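Home-built gripper project from Mayrhofer workshop moves on to laundry

A shared workshop in Mayrhofer has moved its home robotics build on to clothes and bedding, after a winter spent on cups and boxes. The project, called Pluleck, is a pair of grippers that a person carries in the hands and uses to do ordinary chores. The recordings are later used to train a small robot arm that the members are putting together on a bench at the workshop.

Halldóra Lykkegaard, who started Pluleck, said cloth was the part she had put off longest. "A cup stays the same shape when you pick it up," she said. "A jacket is different every time you put it down."

Most of the sessions now take place in members' homes, with the garments laid out on beds and tables. 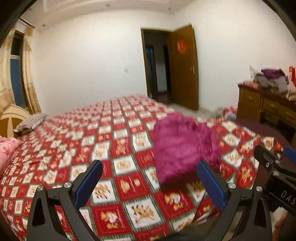
Each session runs for 10 minutes, and the group has set a target of 1,000 recordings before the arm is tried on clothes. It had 750 by the end of March. Lykkegaard said quilted and padded items take the most attempts - the fabric springs back when the fingers let go - and thin shirts are not much easier.

The arm itself is still unfinished. Its base and shoulder are working, and the wrist is being rebuilt after a bracket cracked during a test. Software for the arm comes from Catent, a package written by two of the members.

The workshop has 16 members, and five of them work on Pluleck regularly. They meet in the evening from 7 p.m. Parts lists and drawings for the arm will be posted on the workshop's website once the new wrist has been tested.

We use cookies to improve your experience on this site. By continuing to browse, you agree to our use of cookies. Accept | Manage settings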